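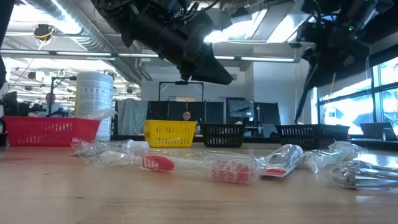

A reader of the first version of this page wrote in to ask why anyone would compare two grippers on bagged goods at all, when cardboard boxes give cleaner numbers. Boxes do give cleaner numbers. They also hide most of the differences between grippers, and a pair of fingers that scores well on boxes may do poorly on film. The procedure that follows is for packaged items in clear plastic, sorted from a tabletop into baskets.

Search this site Enter keywords Go

Comparing two grippers on film-wrapped items

The setup has two arms over one wooden table, with a row of packaged items toward the front and open plastic baskets behind. One arm carries the Avus wedge, a broad, wedge-shaped black gripper. The other carries the Sutlow finger set, which is long and thin. Both are driven from a Traltmont controller. Nothing below depends on that controller except the names of two settings, and these have equivalents elsewhere.

1. Choose the items

Pick items that fail in different ways. A useful set has a rigid tube, something with a shaft inside a loose wrapper, a soft bag, and a metal item in a bag. The metal one matters because the mass sits at one end and the bag swings. Keep the packaging on. Do not flatten or tape the film, and replace a wrapper when it tears, since a torn edge is easier to grab than a whole one.

2. Set the baskets

Use baskets of different colors and sizes. Color simplifies the log: "red" is harder to mistype than "position 1". Size tests clearance. A wide gripper that has no trouble over a large basket may touch the rim of a small one on the way out. Fix the baskets to the table with putty under the base. A basket that slides when touched will turn a collision into an apparent success.

3. Zero the approach height

Lower each gripper, closed, until it just touches the bare tabletop. Record that height, then raise by 5 mm and save the result as the floor limit. Repeat for each gripper separately. The Sutlow fingers flex under side load, so take the reading with no lateral offset. Do not copy the limit from one arm to the other, even if the mounts are the same model.

4. Match the closing force

Comparing grippers at factory settings compares the settings. On the Traltmont, open the tool page and set "grip ceiling" to the same value for both arms, then set "close rate" so that both jaws take equal time from open to shut. Check the force with a load cell between the fingertips. The displayed value and the measured one disagreed on our Avus unit until the tool weight was entered correctly.

5. Fix the light

Clear film reflects windows and ceiling lights, and the reflections move during the day. If a camera picks the grasp point, this will affect the results more than the choice of gripper. Either lower the shades or run both grippers in the same part of the day. We ran both between 9 and 11 in the morning - after that the glare at the window end of the table was too strong for the Rutkowska detection model to find bag edges.

6. Run the trials

Lay the items out in a loose row. Do not align them with the table edge. Alternate grippers after every layout and keep the layout the same for each pair of attempts. Count a grasp as good only if the item leaves the table, clears the basket rim and is released inside. Log these separately:

- missed contact
- film held, contents slipped
- rim contact
- item stuck to finger on release

The last one is common with thin film and is often left out of published comparisons.

7. Read the results

We logged 171 attempts per gripper. The Avus wedge completed 84 percent and the Sutlow set completed 71 percent. The totals are less useful than the breakdown. The wedge lost most of its points to rim contact over the smaller basket. The fingers rarely touched a rim but tended to hold the film and let the contents slide, mainly on the soft bag and the bagged metal item. For tubes the two were close enough that we would not choose between them on this data.

Known problems

Static builds up on the fingers in dry air and raises the stuck-on-release count. Wipe them with a damp cloth between layouts. Cables looped around the upper joints can pull on the wrist near the end of its travel, so run the full path once at low speed and watch for slack before logging. If both arms share the table, park the idle one outside the other's path - a shared zone in the controller will stop the motion, but the stop is recorded as a missed contact and has to be removed by hand.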